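Virton Kitchen Pack review
January 2022 – by Paavo Aaltonen

Virton's pack gives you 6 simulated kitchens for testing robot pick-and-place code. It costs $459 and took me 2 evenings to set up. I ran the sink task the most: get the white bowl out of the basin.

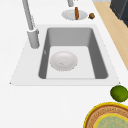

Verdict

The fruit textures are good – the lime especially. The faucet is plain gray and could use more detail. Resets were quick over 1000 runs. Worth the price for a small lab.

Contact | © 2022 Doucet | Back to top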